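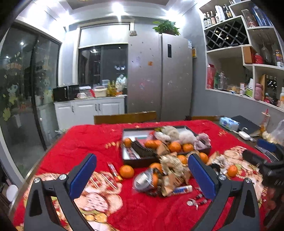 Four oranges in the brown tray, on the red quilted cloth.

Citrus and the Kitchen Table: Odds and Ends

Posted in Kitchen, Cleaning, Cheap Stuff
793 views

Quick one tonight, typing between loads of laundry. Most of these came out of the notebook, a few came in from readers. No order to them.

KEEPING ORANGES

Counter is fine for a week. Fridge drawer if you want three or four weeks. Don't wash before storing, wash right before you eat them.

Single layer if you can. Piled in a deep bowl the bottom one goes soft and you find it by smell.

A shallow tray beats a bowl. You see every one. Turn them over every couple days.

One goes moldy, throw it out and wipe down the ones that touched it with a little vinegar. Dry them good. Wipe the tray too, people forget the tray.

Keep away from the bananas. I keep mine at opposite ends of the kitchen.

Heavy for its size = juicy. Color tells you nothing much, a greenish patch can be perfectly ripe.

GETTING THE JUICE OUT

Room temp first. Roll it under your palm on the counter, lean on it a bit. Ten seconds in the microwave if it came straight from the fridge.

Zest BEFORE you cut. I have forgotten this more times than I'd like. Zesting a floppy half is misery and you lose knuckle skin.

Zest freezes great. Flatten it in a small bag, break off a bit when you need it.

Leftover juice goes in the ice cube tray, two cubes makes a salad dressing.

PEELS

Dry them on the oven rack after dinner, oven off, door cracked. Leave overnight. Crisp peels go in a jar and I drop a strip in black tea.

Peels in white vinegar, two weeks in a closed jar, strain, cut half and half with water. Good on the stovetop and the sink. NOT on marble or any natural stone, it'll etch. And never mix it with bleach.

Half a squeezed lemon dipped in coarse salt for the cutting board. Scrub, let it sit five minutes, rinse. Stand the board on its edge to dry, flat is how mine warped.

Garbage disposal: small pieces of peel only, cold water running. Yetunde Adebisi wrote in to say she freezes hers in ice cubes first and it knocks the gunk off the blades. Tried it Saturday. Loud. Smelled nice after.

QUILTED TABLE COVERS

Lots of mail on this after the March page so here goes.

Shake outside first. Crumbs sit in the stitching lines and the washer just turns them to paste. A dry soft toothbrush along the seams gets the rest.

Reds run. First three washes alone, cold, inside out or folded print side in. Test a damp white rag on a corner, if it comes up pink keep washing it alone.

Printed ones, low heat or hang. High heat cracks some prints and puckers the batting. Clip it to the line along the long side so it doesn't stretch in the middle.

Juice spill: blot, dont rub. Cold water from the back side. Dab of dish soap, wait ten minutes, rinse. Hot water sets it.

Grease: cornstarch, leave it a hour, brush off, then soap.

Candle wax: ice pack on it till hard, crack off what you can, then brown paper and a warm iron. Keep swapping to clean paper.

Iron? No. Except for the wax. You'll squash the loft flat. Pull it straight while damp and let it be.

If it slides around, a piece of rubber shelf liner underneath. I used Dollen, the cheap roll, any will do. Cut it a couple inches short all round so it doesnt peek out.

TRAYS

Sticky tray: warm water, baking soda paste, plastic scraper. Don't soak wood or anything glued.

Scratched bottom, stick felt dots on. Saves the table too.

Rattly tray, fold a paper towel in the bottom. Also catches the drips if a fruit splits. Change it weekly.

FROM THE MAIL

Lawal Yusuf asks if you can freeze whole oranges. You can, for juice or for boiling down in a cake. Not for eating out of hand, they thaw to mush. Segments freeze better, lay them out on a sheet first then bag them.

Somebody else asked about marmalade with the thick skinned kind. Yes but slice thin and soak overnight, and put the seeds in a cloth bag in the pot for the pectin. Fish the bag out before jarring!

Dryer just buzzed. Next time: onions, and the drawer that wont close.

5 comments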